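Session 11: Where Small Firms Get Their First Money
Business and the Environment, spring term
Tutor: Lærke Bundgaard
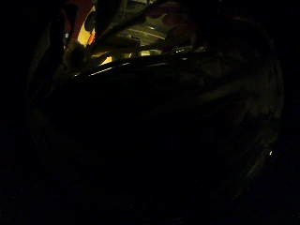 Last week we looked at bank loans and why a firm with no trading record seldom gets one. Today we take the next step: money from investors who want a share of the company and who also care what the company does to land, water and air.

1. Debt and equity

A loan has to be paid back whether the firm does well or badly. Equity does not, but the founder gives up part of the ownership. Gultex, our running case, makes lining fabric from textile waste. It needs £124,000 for a second cutting line. Its founders own all the shares. If an investor puts in the full sum for 25 per cent, the firm as a whole, with the new money in it, is valued at £496,000. Take off the £124,000 and you have the pre-money value, £372,000. Students mix these two up every year – write both down before you start any working.

2. What the investor asks for

Usually a seat on the board, regular accounts and a say in any sale. An impact investor will also ask for figures on waste, energy or water use. Numley agreed to report twice a year and found the work took up far more staff time than expected. Sotiropoulos refused a similar term and borrowed from a supplier instead.

3. Exit

Funds have a fixed life. At some point the shares must be sold, to another firm, to the founders or to the public. Ask what happens to the environmental aims then. Some companies write them into their articles, which makes them harder to drop.

Reading for next week
Handout 2 from February, the section on share classes
The Indow case, first half only

Seminar task
Work out the founders' holding in Gultex if a second investor later takes 25 per cent in new shares. Bring your working on paper.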